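Notizen zum Vortrag »Was kostet eigentlich der zweite Arm?«
Stand 25.2.24, bitte nicht wörtlich ablesen, Heidi von der Orga bekommt eine gekürzte Fassung

Start. Kurz warten, bis alle sitzen. Handzeichen abfragen: Wer hat schon mal einen Roboterarm bestellt? Wer hat ihn selbst bezahlen müssen? (Meistens gehen beim zweiten Mal die Hände runter, dann lachen alle und ich kann anfangen.)

Also, ich bin die, die bei uns im Labor die Bestellungen unterschreibt. Ich programmiere nicht, ich schraube nur im Notfall, und ich habe inzwischen ein ziemlich persönliches Verhältnis zu Lieferscheinen. Als wir mit Pomare angefangen haben – so heißt unser Projekt, in dem die Arme Alltagskram sortieren und Stecker stecken lernen sollen – da hatte ich eine Tabelle mit genau drei Zeilen: Arm, Greifer, Rechner. Ich war sehr stolz auf diese Tabelle. Sie war schön übersichtlich und sie war komplett falsch.

Folie mit der alten Tabelle. Ruhig stehen lassen.

Heute hat die Tabelle 67 Zeilen. Ich gehe die jetzt nicht alle durch, keine Angst! Aber ich möchte euch zeigen, wo das Geld bei uns hingegangen ist, und warum ich beim zweiten Arbeitsplatz anders geplant habe.

Erster Block: der Arm selbst. Wir hatten zwei Angebote auf dem Tisch, eins von Wurel und eins von Kusis. Kusis war im Kaufpreis deutlich günstiger und ich hätte fast sofort unterschrieben. Dann hat Heather Hollis, die bei uns die Integration macht, gefragt, was denn im Lieferumfang steht. Und da stand: Arm. Keine Grundplatte, kein Kabel zwischen Steuerung und Arm in der Länge, die wir brauchten, keine Schulung. Mit allem drum und dran lagen die beiden so dicht beieinander, dass wir am Ende nach Lieferzeit entschieden haben. Wurel hat 91 Tage zugesagt, Kusis 182. Das ist ein Vierteljahr Gehalt für Leute, die auf einen Karton warten, und dieses Vierteljahr steht in keinem Angebot.

(Hier fragt immer jemand nach Leasing. Antwort: haben wir gerechnet, passte nicht zu unserer Förderung, weil wir bis August abrufen mussten. Kann bei euch ganz anders sein. Nicht zu lange aufhalten.)

Zweiter Block: Greifer und Finger. Mein Lieblingsthema, und ich muss mich zusammenreißen. Finger sind Verbrauchsmaterial. Ich sage das noch mal, bitte langsam sprechen: Finger sind Verbrauchsmaterial. Wir hatten ein Paar bestellt, so wie man ein Paar Schuhe kauft. Jetzt liegen immer acht Paar im Schrank, und wenn ich die Schublade aufmache und nur noch zwei sehe, werde ich nervös. Dasselbe gilt für die kleine Kamera am Handgelenk. Die hat bei uns eine eigene Zeile, und das Kabel von der Kamera hat auch eine eigene Zeile, und das Kabel geht öfter kaputt als die Kamera. Fragt den Händler nach dem Preis für das Kabel, bevor ihr die Kamera kauft. Bitte.

Dritter Block: Software. Wir nehmen Flunix für die Aufzeichnung, Lizenz pro Arbeitsplatz. Da bin ich reingefallen, denn ich hatte pro Arm gelesen. Ein Arbeitsplatz mit zwei Armen ist eine Lizenz, zwei Arbeitsplätze mit je einem Arm sind zwei. Das kann man beim Aufbau berücksichtigen, wenn man es vorher weiß. Ich wusste es nachher.

Schluck Wasser. Auf die Uhr schauen, bis hierhin sollte die Hälfte rum sein.

Vierter Block, und der ist mir am wichtigsten: der Kleinkram. Alles, was der Arm anfassen soll. Das klingt nach Portokasse und genau da habe ich es auch verbucht, bis die Buchhaltung sich gemeldet hat. Ein Greifer, der nur eine einzige Sorte Steckdose kennt, ist für uns nicht viel wert. Also braucht man Würfel, Leisten, Adapter, in verschiedenen Farben und Formen, sauber und verschrammt, am besten auch welche mit Aufdruck.

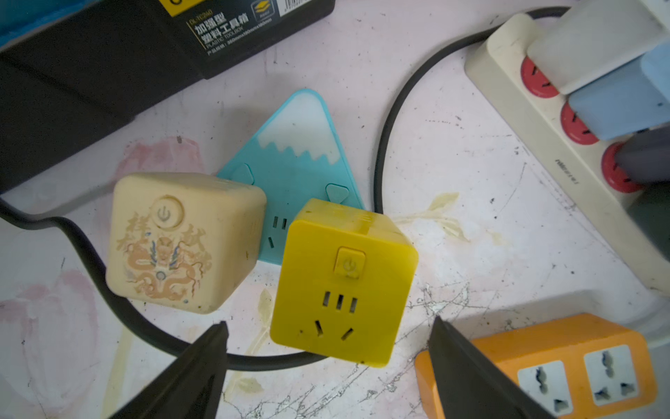 Und jedes dieser Dinger kostet fast nichts, das ist ja das Gemeine! Man bestellt hier einen Steckdosenwürfel und da eine Leiste, und plötzlich hat man einen Posten, der größer ist als die Schulung. Ich plane deshalb jetzt einen festen Betrag pro Arbeitsplatz und Monat ein, und wer etwas für den Tisch haben will, kauft es daraus und klebt den Beleg ins Heft. Kein Antrag, keine Unterschrift von mir. Seitdem bekomme ich weniger Mails und das Team hat bessere Sachen auf dem Tisch.

Noch zwei Dinge zum Kleinkram, die ich gern früher eingeplant hätte. Erstens Lagerplatz. Kisten, Regale, Werkzeugkoffer, Beschriftung, alles eigene Zeilen. Zweitens Tischflächen. Ich habe anfangs eine Platte gekauft und gedacht, die hält so lange wie der Arm. Inzwischen rechne ich Platten und Auflagen wie Druckerpapier, und ich möchte auch verschiedene haben, gemustert, hell, dunkel, gern mit Flecken.

Fünfter Block, kurz halten: Menschen. Wer steht am Arm, wer räumt den Tisch um, wer macht Vertretung? In meiner ersten Planung kam dafür niemand vor. Heather hat das eine Weile nebenher gemacht, bis sie mir sehr freundlich erklärt hat, dass nebenher auch eine Arbeitszeit ist. Jetzt gibt es dafür feste Stunden im Plan.

Folie mit der neuen Tabelle. Die Schrift ist zu klein, ich weiß, die Datei schicke ich rum. Wer sie haben will, schreibt mir einfach seine Adresse auf den Zettel vorne am Pult.

Dann Fragen. Falls keine kommt, selbst mit der Geschichte vom Zoll anfangen – die dauert vier Minuten, also nur, wenn noch Zeit ist.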